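Yellow lines on yard asphalt – repaint or grind off first?

Page 1 of 1

roel_mulder
Hello all. I look after the yard behind a small workshop in Kumholm. We have parking bays and a loading corner marked in yellow on asphalt. Some of the lines must be painted again before August. I have 52 metres to do and one tin of Allell road paint. Must the old paint be ground off, or can I paint over it? 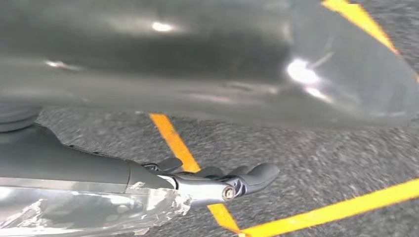 My own idea is to brush everything hard, wash it, and paint on top. The asphalt is rather coarse, so I am afraid that a grinder will open the surface and the stones will come out. The edges worry me more than the middle of the lines. Where two of the yellow lines meet and make a corner, the edges are slightly worn and uneven, and I do not know how to get them straight again without making the line wider each time.

Atif Rana
Paint over it. Press the masking tape down with a small roller, otherwise the paint creeps under it between the stones. Two thin coats.

arnout.s
I do not agree with Atif. If there are already several layers below, the new one will come off together with the old ones. Do you know how many times it was painted before?

roel_mulder
I asked, and the answer was "once, maybe twice". The last tin was from Maes, but I can not find out if it was the same type of paint. I have a price of 580 for grinding and painting by a firm. My own budget is 500 – and that must also pay for the tape and the brushes.

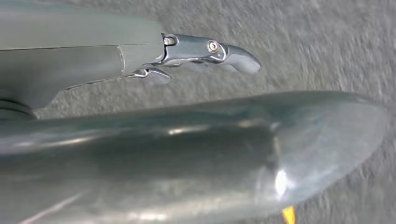
Meinrad Nägeli thinks 580 is a fair price if the grinding is included, but he would first try a knife at a few places. If the old paint stays on, keep your money and do it yourself.

arnout.s
The knife test is good, I accept that. But do it also at the corners, because the wheels turn there. I still would not mix two types of paint. At our yard in Steltirby it became soft in the first warm week and we had yellow tyre marks everywhere.

Atif Rana
Then it was too thick, Arnout. Ours is holding well.

roel_mulder
Thank you both. I will try the knife tomorrow after 11 and write here what comes off.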